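Tisdale Repair Room: Opening Checklist, With Comments
Walked through 24 Mar 2023

1. Exits and aisles. OK. Both doors open all the way, and the coat rack that used to creep in front of the back one has stayed where we put it in December (thank you, everybody!).

2. Fire extinguisher. OK. Needle in the green, pin in place. The tag is getting hard to read, so please ask Jemis for a fresh one when they come by.

3. Power strips. NEEDS WORK. 2 strips by the window are plugged into each other again. I know the outlets are in awkward spots, and I do sympathize, but each one has to go straight to the wall.

4. Unplugging before opening. OK. Cord out first, then hold the power button down for a bit, then the screws. Please don't ever open a power supply itself, however curious you are. Those go in the Fiore bin whole.

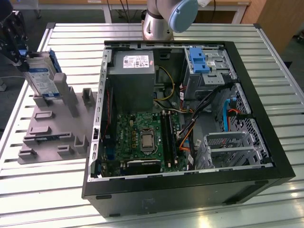 5. Sharp edges. OK, with a reminder. Cut metal catches knuckles more often than anything else in the room, and the bandages in the first aid box were down to 12 when I looked. Gloves are in the top drawer, and the small pairs really are small.

6. Lifting. OK. Shelves hold up to 60 pounds each, so the old Zorkport printers belong on the floor, much as they get underfoot.

7. Lighting. NEEDS WORK. The tube over the sink flickers. New one ordered.

8. Drinks. Mostly OK! Lids on, please, and cups on the side shelf.

Next check when the new strips arrive.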